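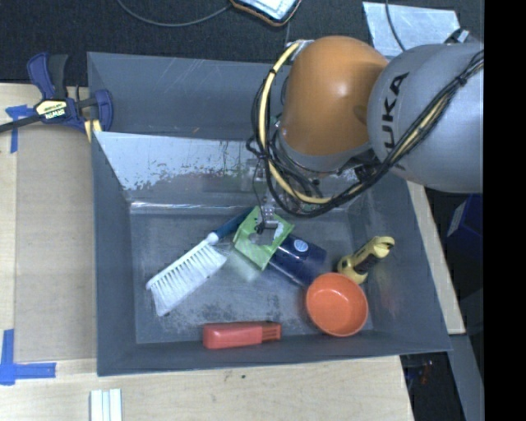
A gray bin with household items inside, among them a hand brush and an orange bowl.

BREMANCOMBE, 15th November – Household goods reseller Brinar today opened a mixed-bin counter at its Dizon Street store, where shoppers can buy used kitchen, cleaning and workshop items by the bin.

Each bin holds a mix of everyday things. A typical one might have a brush, a bowl, a container and a small hand tool in it. Bins cost $9 or $12, depending on size, and customers may look through the contents before paying.

The counter opens with 139 bins ready for sale, and 40 more will be added every week. Items come from house clearances and from drop-offs at the store. Staff check them for damage and pack them on site.

"People setting up a first apartment need a brush and a bowl before they need a sofa," said Eduardo Barredo, store manager at Brinar. "We used to price all of these things one at a time, and a lot of them sat in the back room for months. Selling them together is quicker for us and cheaper for the customer."

Brinar tried the idea in April with a weekend sale at its Flunent warehouse. Empty bins can be returned to the counter for a $1 credit.

The counter is open during regular store hours. Drop-offs are accepted at the side entrance – please rinse kitchen items first.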